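Re: Skilik wrist-view kitchen pack, evaluation notes
From: Pylyp Hutsuliak
Date: 30/10/2025
To: sim-manipulation list

On the January release, Trukov wrote:

> Has anyone on the list put the Skilik kitchen pack through a real
> evaluation? We have a quote from Nonevitz for a one-year seat and I
> need to say yes or no. The data sheet covers the asset list and the
> license terms and very little else. Specifically:
>
> - does the wrist camera render match the camera model in the config,
> or is it a cosmetic view?
> - how are liquids handled in the mug tasks?
> - how much of the image does the gripper take up, and can the mount
> be moved?
>
> We train from wrist view only, so the third one matters most to us.

We have had a trial seat for five weeks. Same use as yours, wrist view only, parallel gripper, mostly mug and bowl tasks. Answers in your order, then some things you did not ask.

Camera model. The render follows the config. We projected the corners of a calibration board placed on the countertop and compared them with the rendered corners. Agreement was within a pixel over most of the image, worse in the outer corners if distortion is enabled. Distortion is off by default and the coefficients in the shipped file are all zero, so you have to supply your own. The near clip plane is set too far out in the default profile. With a short-finger gripper you will lose part of the fingertips. Change it in the camera block of the profile; the value in the scene file is ignored.

Liquids. The fill in the mug tasks is a flat surface with a single color. It has no foam or ripple and gets no particle simulation. In the trial build the surface stays level with the world up to a tilt limit and then the episode is flagged as spilled. The limit is a task parameter. Mass is added to the mug as a fixed point, so there is no slosh load at the wrist. For grasp and transport with slow motion we found this acceptable. For pouring it is no use at all and Nonevitz say as much if you ask them directly.

Below is a wrist view from the mug task with default materials and the default mount.
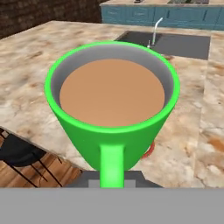

Skilik kitchen pack, mug task, wrist view. Green mug with light-brown fill, gripper along the bottom edge.

Gripper in view. With the stock mount the gripper body takes the whole width of the bottom of the image, and the lower end of the mug handle goes behind it. If your policy depends on seeing the foot of the handle, you need to move the camera. The mount is a fixed transform in the robot file and can be edited by hand. We raised it and pitched it down by 12 degrees, which brought the lower handle into view on most mugs at the cost of losing the back of the kitchen. The pack has no randomization for the mount pose. We wrote a small wrapper that perturbs the transform at reset and I can post it if there is interest.

Other points.

Textures. Stone, wood and brick are image textures on simple geometry. The countertop pattern is busy, with tan and rust-orange patches, and our segmentation baseline produced false positives on the patches until we added texture swaps. The gripper is plain gray without markings. Our real one has screws and a label, and we ended up painting those in.

Lighting. Highlights on the mugs are weak and the rims come out very clean. I would not rely on this pack alone for transfer to glazed ceramics.

Throughput. On our single-card workstation we get 53 frames per second at the default resolution with one camera. A second camera costs nearly half of that. Headless mode works, but the first reset after start is slow while shaders compile.

Task success. Our existing grasp policy, trained on the older Hutsuliak scenes (my own set, some of you have it), reached 93 percent on the mug grasp task without retraining. I read that as the task being easy. Initial mug poses are drawn from a narrow region and the handle usually ends up facing the wrist. Widen the yaw range before you quote any number from it.

Determinism. Same seed, same machine gives identical states. Same seed on two different cards gives small differences in the images and identical states. I have not tested across driver versions.

Licensing. Seats are tied to a host ID. Moving a seat took one email and a day of waiting. Rendered images may be published, meshes may not. Read the clause on derived datasets with care, as ours was ambiguous about releasing depth maps and we had to get it amended.

Documentation is thin. The parameter names in the manual and in the shipped profiles disagree in several places, and the profiles are right.

For a wrist-only group doing grasp and place I would take the one-year seat, on condition that the depth map clause is fixed in writing first. If pouring is on your list, wait.

Logs and the modified profiles are available off list.

Pylyp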